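Larkura side plate, coupe shape

Product details

The Larkura side plate is a shallow plate with a narrow rim for toast, cake, starters or a sandwich. It belongs to the Larkura everyday range and stacks with the bowls and dinner plates from the same range.

Stoneware, glazed on both sides
Unglazed foot ring, sanded smooth
Dishwasher safe, top or bottom rack
Microwave safe
Oven safe to 85°C for warming only
Sold singly or in boxes of 8

Colours: mint, oat, slate, chalk. Mint and chalk are kept in stock at Hornport all year. Oat and slate are made to order and take up to 11 working days to leave the warehouse. 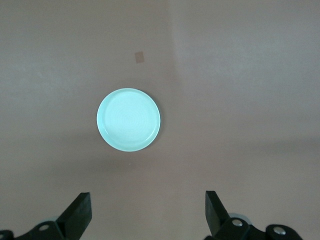 Larkura side plate in mint

Glazes are mixed in batches, so plates bought at different times may vary slightly in shade. If you are adding to a set you already own, put the batch letter from the underside in the order notes and we will match it where we can. Plates bought before March have no batch letter.

Care

Wash before first use. Metal cutlery can leave grey marks on the glaze — these come off with a mild cream cleaner and a soft cloth. Do not use wire wool. Let the plate cool before putting it in water. Plates with chips or cracks should not go in the microwave.

Delivery and returns

Standard delivery is free on orders over £51. Smaller orders are charged at checkout. Boxes of 8 are sent in Duman card dividers, which can go in household recycling once the tape is removed.

Unused plates can be returned in their original packing. Breakages in transit should be reported with the order number — we replace the plate and do not need the pieces back.

Goes with

Larkura cereal bowl
Larkura dinner plate
Hondis plate rack, small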